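**Ticket 1000 - Label printer on packing line drops network connection**

Site: Istton, Building 14
Reported by: Viera Ďurica
Assigned to: Eduard Bednárik
Status: Monitoring

The Dirnel label printer goes offline during the morning shift. Queued jobs remain in Fleltik and must be released by hand.

**09:20** - Printer restarted. Connection returned, then dropped again after 14 minutes.
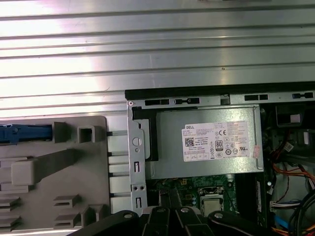

*Attachment 1: gray tray and ribbed metal sheet, Building 14.*

**10:05** - Network cable replaced. No change. The switch log shows two devices requesting the same address. 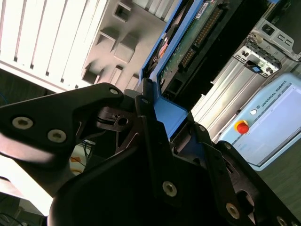 **11:40** - Duplicate address traced to a scanner installed by Sýkora in March. The printer now has a reserved address outside the shared range. A test batch of 50 labels printed without error.

**13:15** - Ms. Ďurica was asked to report any further drop under this ticket. Sýkora has been sent the current address list - reply pending.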